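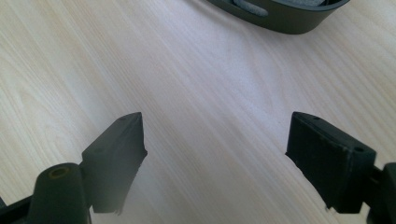
グリッパーの指を開いたところ。奥に濃い灰色の容器の一部があります。

ウェイクステッド・ロボットクラブ 春のたより
「手で教える」班の三月の報告
文:ピレト・ヴェンツクス(Piret Venckus) 2025年4月6日

クラブの皆さま、そしていつもこのニュースレターを読んでくださる卒業生の皆さま、こんにちは。「手で教える」班のピレトです。前の号では車輪班の大会の記事が長かったので、私たちの班の報告は短くなりました。今回は編集係のご厚意で長いページをいただきましたから、三月に私たちがしたことを、順番にではなく、私が大切だと思うところから書きます。日本語で長い文章を書くのは久しぶりです。読みにくいところがありましたら、どうぞお許しください。

私たちの班は、ロボットに動作を教えるための記録を集めています。人が手持ちのグリッパーを両手に一つずつ持ち、机の上の物を動かします。グリッパーについているカメラと、頭の高さのカメラが、その動作を一緒に記録します。記録はラピニャ室のコンピューターに入り、私たちが作ったプログラム「Irnis(イルニス)」が時刻をそろえて保存します。学習に使うのは次の学期からで、今はまだ材料を集める時期です。

班の仕事を家族に説明すると、「ロボットはどこにいるの」と必ず聞かれます。三月の私たちの作業では、ロボットの腕は動いていません。動いているのは人の腕です。私も入ったばかりのころは、少しさびしい気持ちがありました。けれども毎回グリッパーを持っていると、自分の手がふだんどれほどたくさんのことを自動的にしているか、よくわかってきます。手の指は五本ありますし、皮膚には感覚があります。グリッパーの指は開くか閉じるかしかできません。ですから、物に近づく角度を先に決めておかないと、閉じたときに物が逃げてしまいます。

三月の課題は、曲がった形の物をあつかうことでした。二月までは四角い箱ばかり使っていました。箱は面が平らですから、指の平らな面を合わせればよく、すぐに上手になります。そのままでは面白くないと指導のハミシ・ムワカリンガ(Hamisi Mwakalinga)先生がおっしゃって、細長い穴のある、丸みを帯びた濃い灰色の物が机に置かれることになりました。班の中では、形から「扇(おうぎ)」と呼んでいます。

扇は思ったよりずっと難しいです。ふちが曲がっているので、どこに指を当てるかで力の向きが変わります。まっすぐ引いたつもりでも、扇は少し回りながら動きます。回ったあとで直そうとすると、もう一方の手が必要になります。そして両手で直そうとすると、今度はグリッパー同士が近づきすぎます。最初の日、私は二つのグリッパーを何度もぶつけて、先生に「拍手は終わってからにしましょう」と言われました。
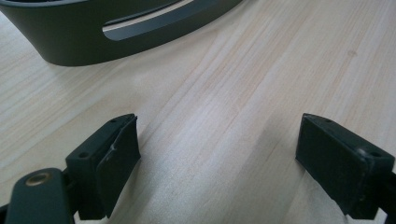 左右の指のあいだに木目の机が見えます。左手前の金色の輪は真ちゅう色のブッシュ。

さて、グリッパーのカメラの見え方について少し書きます。このカメラの映像では、指は下のほうに大きく映り、机の上の物はその向こうに映ります。持っている人の顔も体も映りません。初めてこの映像を見る人は、たいてい指の大きさに驚きます。

新しい班員によくある失敗は、カメラのことを忘れて、自分の目だけで作業することです。自分の目には扇がよく見えています。しかし手首を少し曲げるだけで、カメラからは扇がほとんど見えなくなります。あとで記録を再生すると、木目だけが流れていき、とつぜん物が現れます。ロボットはこの映像から学びますから、これでは困ります。「近づく前に、カメラにも物を見せる」というのが、三月に班で決めた最初の約束です。

二つ目の約束は、急がないことです。これは私にはとても難しい約束でした。私は料理のときも掃除のときも動作が速い人間です。ハミシ先生は、机から離れたところで見ていて、私が速くなると「ピレトさん、お茶」とだけ言います。お茶を飲むほどの間を取りなさい、という意味です。最近はほかの班員も私に「お茶」と言うようになりました。本当のお茶は、機械のある部屋では禁止ですから、廊下で飲んでください。

記録の数についてもご報告します。三月の終わりまでに、扇の課題だけで3,382本の記録が保存されました。一本は、指が動き始めてから両手を机の手前に戻すまでです。目標は、検査に合格した記録を1,000本そろえることでした。数だけを見ると、とっくに目標をこえているように見えます。ところが検査はまだ半分も終わっていませんし、三月の初めのころの記録は、不合格のものがとても多いのです。ですから、目標を達成したかどうかは、まだ書くことができません。次の号で正しい数をお知らせします。

検査は人が目で行います。Irnisは、時刻のずれや、映像が途中で止まった記録を自動で見つけることができます。けれども、動作の質はまだわかりません。検査をする人は、記録をした人とは別の人でなければなりません。自分の記録を見ると、どうしても点が甘くなるからです。私は一度、名前をかくして自分の記録を検査してしまい、たいへんきびしい点をつけました。それが自分のものだと知ったときは、少し悲しかったです。

不合格の理由で多かったものを、班の検査ノートから写します。

近づく前に、手首のカメラから物が見えていない。
指が物に触れたあとで、理由なく長く止まる。
左右の手の役割が途中で入れかわる。
終わりの合図の前に、グリッパーを下に置いてしまう。
袖やケーブルが物に触れて、物が動く。

最後のものは、笑い話のようですが、本当に多いです。グリッパーからはケーブルが出ていますので、腕の外側に流しておかないと、机の上を横切ることがあります。冬のあいだは皆が厚い服を着ていて、袖も問題になりました。作業のときは袖の先が広がらない服でお願いします。
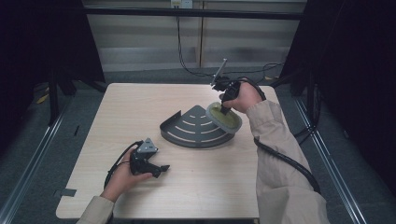 両手での作業。右手のグリッパーの丸い吸着パッドを、トレーの右のふちに当てています。

三月の中ごろから、片方の手に吸着パッドを使う練習も始めました。はさむ指と吸いつくパッドでは、考え方が違います。はさむときは、物の両側に場所が必要です。吸着のときは、平らな面が一つあればよいのですが、その面にまっすぐ当てなければなりません。少しでもななめになると、すき間から空気が入ります。扇には細長い穴がいくつもあいていますから、穴の上に当てることもできません。穴とふちのあいだの、せまい場所を選ぶことになります。

私はこの練習が好きです。はさむ作業では力を入れすぎるくせがありましたが、パッドは力で押してもよい結果になりません。静かに当てて、待つ。この「待つ」の長さを、班では何度も話し合いました。長く待てば安全ですが、記録が長くなります。ロボットが「ここでは何もしないものだ」と覚えてしまうという心配もあります。ハミシ先生の意見は、迷ったら長いほうがよい、でした。私の意見は少し違いますが、今は先生の意見にしたがっています。

両手の役割についても決まりを作りました。吸着パッドを持つ手が先に物に触れ、もう一方の手はそのあとで近づきます。右利きの人も左利きの人も、同じ順番で行います。左利きの班員からは、パッドを左手に持ちたいという希望が出ています。もっともな希望ですから、四月に左右を入れかえた組も試す予定です。そのときはIrnisの設定も直さなければならず、設定ファイルのどこを変えればよいかは、私がこれから書いて共有フォルダーに入れます。

作業台についても一言書きます。机のまわりの枠は、私たちのものではなく、セメル(Cemel)という会社からお借りしているものです。枠に物をかけたり、よりかかったりしないでください。上着はドアの横のフックにかけてください。また、床のケーブルを足で動かす人がいます。気になる場合は、足ではなく、まず私に知らせてください。前に一度、ケーブルが抜けかけて、その日の記録をはじめからやり直したことがあります。

机の木目についても質問がありました。木目がカメラに映ると、ロボットが木目を目印にして覚えてしまうのではないか、という質問です。とてもよい質問だと思います。その可能性はあると先生も言っています。四月は同じ課題を、布をしいた机でも行う予定です。無地の布をお持ちの方は、貸していただけると助かります。光る布と、花のもようの布は、申し訳ありませんが使えません。

一回の作業時間は25分までにしました。三月の初めには時間を決めていなかったので、熱心な人ほど長く続け、終わりのほうの記録が乱れました。グリッパーは軽い道具に見えますが、腕を上げたまま持っていますと肩に重さが来ます。25分がすぎたら、途中の動作は最後までしてから、次の人に交代してください。交代した人は、すぐに検査の席に座るのではなく、まず肩を回してください。検査は目の仕事ですから、疲れていると見落としが出ます。

交代のときの手順も、紙に書いてドアの内側にはりました。新しい方のために、同じことを書いておきます。グリッパーを受け取ったら、まず開いたり閉じたりして、引っかかりがないか確かめます。次に、カメラの映像を画面で見て、左右の指が両方とも映っているか確かめます。それから扇を始めの位置に戻し、向きを変えます。向きは毎回変えてください。同じ向きの記録がたくさんあっても、あまり役に立ちません。最後に自分の番号を入れて、記録を始めます。番号を入れ忘れると、前の人の記録になってしまいます。 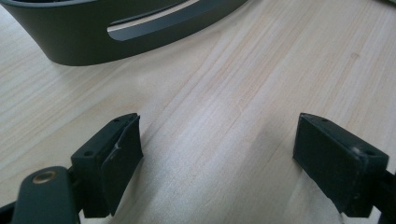 ところで、始めの位置のことでは、班の中で小さな議論がありました。ある班員は、扇をいつも机の奥に置きたいと言いました。奥にあれば、近づく動作が長く記録できるからです。別の班員は、奥ばかりでは手前の物をあつかえないロボットになると言いました。私は両方とも正しいと思いましたので、どちらの味方もせずにいたところ、両方から「はっきりしてください」と言われました。結局、位置は小さな紙のくじで決めることになりました。くじの箱はラピニャ室のプリンターの上にあります。引いた紙は必ず箱に戻してください。ポケットに入れて帰る人がいるようで、三月の最後の週には「左奥」の紙がなくなっていました。新しいものを作りましたが、もし古いほうが家で見つかりましたら、返さなくてもかまいません。

三月には新入生の見学もありました。見学の方にもグリッパーを持っていただきましたが、その記録は学習には使わず、別のフォルダーに入れてあります。初めての方の動作には、私たちがもう忘れてしまった迷い方があり、見ていて勉強になりました。ある方は、扇に触れる前に、何もない場所で指を閉じる練習を長くしていました。私たちはそれを「素振り」と名づけて、今では作業の前に皆がしています。

それから、用語集のことです。班には違う国から来た人が多く、同じ部品を違う名前で呼んでいました。「つめ」「指」「あご」「はさみ」は、どれもグリッパーの先の部分のことでした。これから日本語の記録ノートでは「指」に統一します。物に当たる平らな面は「指の面」、吸いつくほうは「パッド」です。「あの丸いの」は禁止にします。私がいちばんよく使っていた言葉なので、私がいちばん注意しなければなりません。

用語集を作りながら、日本語の「つかむ」と「つまむ」と「はさむ」の違いについて、長い時間、皆で話しました。グリッパーの指がすることは、たぶん「はさむ」です。しかし扇のふちを指の先だけで持つときは、「つまむ」と言いたくなります。日本語が母語の班員の中でも意見が分かれました。ノートでは「はさむ」だけにしましたが、私は個人的に「つまむ」という言葉の音が好きです。このニュースレターを読んでいる方で、よい考えがありましたら、ぜひ教えてください。

四月の予定をお知らせします。まず、三月の記録の検査を続けます。検査の手が足りませんので、ほかの班の方のお手伝いを歓迎します。グリッパーを持ったことがない方でも、見本の記録を何本か見ていただければ、すぐに始められます。次に、布をしいた机での記録と、左右を入れかえた組の記録を始めます。扇のほかにもう一つ、曲がった物を増やしたいと考えていますが、まだ決まっていません。候補を持ってくるときは、ガラスの物と、食べ物が入っていた物は避けてください。

車輪班の皆さまには、工具を長く借りたままで、ご迷惑をおかけしました。六角レンチのセットは昨日お返ししました。いちばん小さいものだけ、まだ見つかっていません。見つかりしだいお届けします。

検査のお手伝いの申し込みは、ラピニャ室のドアの表に名前を書いてください。一回でも、毎週でもかまいません。お名前の横に、話しやすい言葉(日本語、英語、スワヒリ語など)を書いていただけると、組を決めるときに助かります。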